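An afternoon at the Berklow keyboard workshop

Posted 1/2/20 by Alfie Treloar
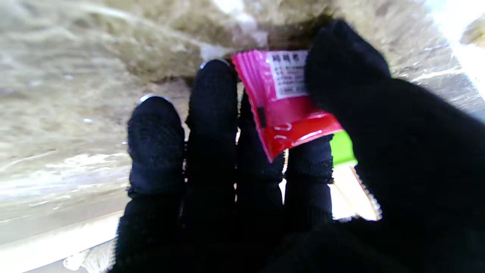 Black knit glove, fingers up.

I've been playing old progressive rock records far too loudly for most of my life, and the thing that always gets me is the keyboards. Give me a pipe organ intro that runs straight into a fuzzed-up guitar and I'm a happy man. So when I heard that Berklow was opening its workshop to visitors (they restore organs, electric pianos and those huge tape-replay keyboards that weigh as much as a pony), I had my name down the same evening.

Berklow is in Clestley, up a lane behind the old cattle market, and I drove past it twice. The sign is tiny! There were 16 of us in the group, mostly players, plus a couple who had come for the harpsichord and looked a little alarmed when the first demonstration turned out to be a tonewheel organ going through a rotating speaker with everything wide open. I loved it. You feel that sound in your knees before you hear it properly.

Farah took us round. She trained on church organs and still does the tuning herself, and she talks about pipes the way my uncle talks about racing pigeons. She played us the same few bars of a Bach fugue on three instruments, first on a little chamber organ, then the harpsichord, then the tonewheel with a bit of drive on it. On the last one somebody behind me said "well, there's your album," and he was right, it sounded exactly like the middle of side two of something Italian from 1973. I could have listened to her do that all day. I did ask for it again and she laughed and played the harpsichord one, which wasn't the one I meant, but never mind.

The tape keyboard was my favorite. They had the lid off and you could watch the strips of tape being pulled down past the heads as she held each key. Eight seconds or so and the note runs out, so you have to keep moving your fingers like a spider if you want a long chord. I had read about that for years and never understood it until I had a go. My string chord died in the middle of what was meant to be a very grand ending. The choir setting is spookier than any record makes it, all breath and wobble.

Upstairs is where they keep the synths. The one everybody crowded around was the Drikex, a home-built modular that a local band used on their only LP. They pressed 1,000 copies and as far as I know most of them are still in Clestley attics. It has 17 modules, patch cords all over the place, and it drifts out of tune if the heating comes on. The heating came on. We got a lovely slow slide down through what had been a toccata, and then Farah had to stop and retune, which took long enough for me to eat two mince tarts.

A few gripes, so you know what you're in for. The stairs are steep, the listening room gets stuffy with the door shut, and the talk about restoring keybeds went on a good while for those of us who just wanted noise. I'd also have liked more time with hands on the keys. We got roughly 19 minutes each across the whole afternoon and I spent a chunk of mine trying to remember the opening of a piece I've known since school.

Tickets were cheap, the tea was strong, and they sell secondhand records by the door. I came away with a battered live album by a band I'd never heard of, with a flute player on the back cover standing on one leg (of course). Side one is mostly a drum solo. Side two has a twelve-minute suite with a proper organ fugue in it, and I've played it every night this week.

They're doing it again in August, with a string quartet joining in on the last hour. I've already told my sister she's coming. Park at the cattle market and walk up, the lane is too narrow to turn around in.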